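第四章 室内陈设与视觉秩序

第一节 装饰画的尺度、边框与位置

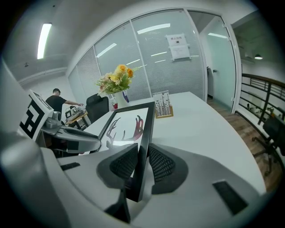
室内陈设是住宅设计中与居住者关系最为密切的部分。墙体、门窗和管线一经完成，通常多年不作改动，陈设则随季节、家庭结构和个人趣味不断调整。本章所称陈设，包括装饰画、织物、灯具、器皿与植物，其中装饰画的使用最为普遍，也最容易因尺度失当而影响整个房间的效果。初学者选画时往往只注意画面内容，忽略边框与底色在视觉上所占的分量。以黑色矩形边框配白底画面为例，画中深色的鹿角枝杈分明，与边框同属深色，白底则将二者隔开，形成由外至内一深一浅再一深的层次。此类作品色彩极少，对墙面颜色的适应范围较宽，置于浅灰、米白或低纯度的绿色墙面之前均可成立。若换用金色或原木色边框，画面与边框之间的呼应随之减弱，观者的注意力将更多地落在边框本身。

边框的作用可从三个方面理解。其一为界定。画面与墙面之间需要一道明确的边界，否则浅色画面在浅色墙上容易失去轮廓。其二为保护。边框与背板共同承受搬动和悬挂时的外力，使画心免于弯折。其三为过渡。边框的颜色、宽度与断面形状，可以将画面的风格引向室内其他构件，例如与门套、踢脚线或家具腿部的颜色取得一致。设计人员在方案阶段即应将边框列入材料表，并注明颜色、宽度和厚度，以免采购时仅凭画面作出选择。

关于尺度，通行的做法是以画面所对应的家具为参照。沙发、床头和餐边柜上方的画作，其总宽度宜小于家具宽度，并与家具两端保持相近的距离。总宽度过大，则上重下轻，家具显得局促；总宽度过小，则画作孤立于墙面，与下方家具失去联系。多幅并列时，应将各幅之间的空隙一并计入总宽度，视其为一个整体。空隙的大小以保持一致为原则，同一组画作内不宜忽宽忽窄。

画作的高度，应以观看者的视线为依据。在以站立观看为主的门厅和走廊，画面中心可与成年人站立时的视线大致相平；在以坐姿为主的起居室和餐厅，可适当降低。有儿童经常使用的房间，还应兼顾儿童的视线高度。实际工作中常见的偏差是悬挂过高，其原因多在于施工人员以天花板为基准向下量取，未曾考虑使用者的位置。建议在钉挂之前，先以等大的纸样贴于墙面，由使用者在日常停留的位置观察，确认后再行施工。

除悬挂外，装饰画亦可倚放于柜面、壁炉台或书架隔板之上。倚放的优点在于不破坏墙面，更换便利，并可与器皿、书籍前后叠置，形成纵深。其不足在于稳定性较差，画框底边容易滑移。采用倚放时，应选择有一定厚度的边框，并在底边加设防滑垫；台面前缘应留出余量，不得使画框底边紧贴边缘。有幼儿或宠物的家庭，较大尺寸的画作不宜采用倚放方式。

画面题材与房间功能之间的关系，历来看法不一。一种意见主张题材应与功能对应，如餐厅用蔬果静物，书房用山水或碑帖；另一种意见则认为题材只需合乎居住者的趣味，功能上的对应反而流于刻板。本书取较为折中的立场：公共性较强的空间，题材宜平和，避免使来访者感到不适；私密性较强的空间，可完全依从居住者的意愿。动物与植物题材兼有装饰性和较宽的接受范围，在住宅项目中使用频率较高。

光线对画面效果的影响同样不可忽视。加装玻璃的画作若正对窗户，白天易产生反光，画面内容难以辨认；深色画面在这种条件下反光尤为显著。处理的方法包括改变悬挂墙面、调整画框的俯仰角度，或改用低反射玻璃。人工照明方面，可设置专用射灯，灯具与墙面之间应保持适当距离，使光斑覆盖整幅画面而不在边框上沿形成浓重阴影。纸质作品不宜长期受阳光直射。

案例：斯图尔卡公寓改造

斯图尔卡（Sturka）公寓改造项目由设计师伊菲·海耶斯（Aoife Hayes）主持。该公寓起居室墙面较长，业主原有画作边框颜色各异，先前采用逐幅分散悬挂的方式，墙面显得零乱。海耶斯没有更换画作，仅将边框统一为黑色，并把画作集中为左右2组，每组4幅，分别对应沙发与餐边柜。两组之间留出完整的空白墙面，供业主日后放置落地灯。改造完成后，业主反映房间较以往安静，原有藏品也得以全部保留。

本案例值得注意之处，在于设计的着力点落在边框和分组上，画面内容未作任何取舍。对于预算有限而藏品较多的家庭，这一做法具有参考价值。读者可结合本章第二节关于织物配色的内容，进一步分析该起居室中窗帘与边框颜色的关系。

思考与练习

一、选择自己居住的一个房间，绘制一面墙的立面图，标明家具与画作的位置和尺寸，并说明现有布置是否符合本节所述的尺度原则。

二、收集深色边框与浅色边框的实例，比较二者在同一墙面颜色之前的效果，写成短文。

三、以斯图尔卡公寓为对象，提出一种不同的分组方案，并说明理由。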